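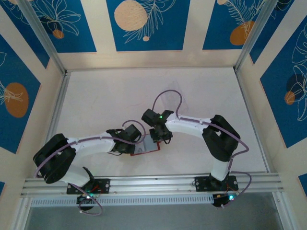 Fall cleanup at the Tateo Street allotments is on for October, and we need hands. Beds cleared by the end of the month please, compost to the back bins, NOT the path. Hoses too. Last year half of them froze and split because they got left in a heap. Coil yours in a wide loop, like the purple cable in the photo, and hang it up off the ground. No tight kinks at the tap end. Spare hooks are in the shed, ask Thabiso Buthelezi for the key.

Plant sale money is in: $1,021, best yet. Thanks to Mbali Ngcobo who did the cashbox all day and teh baking. $200 of it goes to new water barrels, rest held over for the fence.

Garlic. Lotte Van der Linden has seed cloves to share, hardneck only, first come. Plant two inches deep, pointy end up, mulch after.

Two plots open for spring, both on the shady side. Tell Marietjie Potgieter if you want one or know somebody who does. Waiting list folks get first pick.

Also whoever borrowed the long loppers, Dirk Hagedorn would like them back before the apple pruning. Gate code changes Nov 1, new one comes by email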